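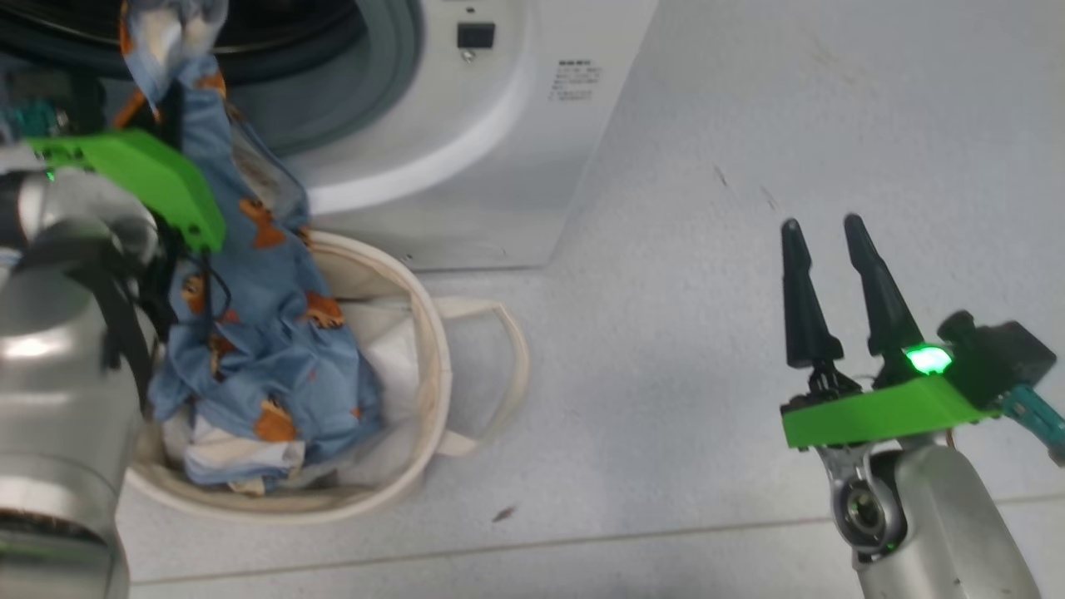 Subject: Re: [appliance-repair] Ludus front loader, drain error at the 5 minute mark

Replying on list so the thread stays in the archive.

> The machine fills normally, washes normally, then stops with the drain
> error partway into the first spin. I have cleaned the filter twice and
> replaced the drain pump with a Grernoson unit. Same result. The pump
> runs when I put 120 V on it directly. The owner says it started after
> the machine was moved to the basement in September. Is the control
> board the next step, or am I missing something?

I would leave the board alone for now. A pump that runs on the bench and a fault that first appears after a move both point to the plumbing.

Check the standpipe height first. In a basement the drain often goes up to an overhead line, and the stock pump on this model is rated for a lift of 90 inches from the floor. Measure to the highest point the hose reaches, including any loop above the pipe. I had one last year at 86 inches that drained fine until the hose was zip-tied to a joist, which added enough to stall it.

Next, look at how far the hose goes into the standpipe. More than 8 inches and you risk siphoning. The board reads that as a level that won't hold, and on some firmware it reports the same drain code. There should be an air gap around the hose. Tape or a tight rubber collar at that point is a common mistake.

If both of those are good, pull the pressure hose off the level sensor and blow through it gently. You should feel no resistance and hear bubbles if there is water in the tub. The air chamber at the bottom of that hose collects lint and softener residue. When it plugs, the sensor holds its last reading and the board times out with an empty tub. The timeout is 5 minutes on the older boards, and that matches your subject line.

One question about the replacement pump. Grernoson sells two versions with the same mounting pattern – the outlet on one is angled slightly upward and the impeller housing is shallower. It will bolt in and run, but flow under lift is poor. The part number suffix is on the underside of the motor. The Dağdelen pump is a closer match to the original if you need to swap again.

For the test itself, run drain only with the hose in a bucket on the floor. If it empties without the code, the pump and board are both good and the lift is your problem. Use a large bucket and stay near the plug.

Clarkorura has a wiring sheet for this series in their downloads section, under the dryer documents for some reason. The sensor connector pinout on page 5 is correct, but the color code for the door lock is reversed.

Please post the standpipe measurement and the pump suffix when you have them.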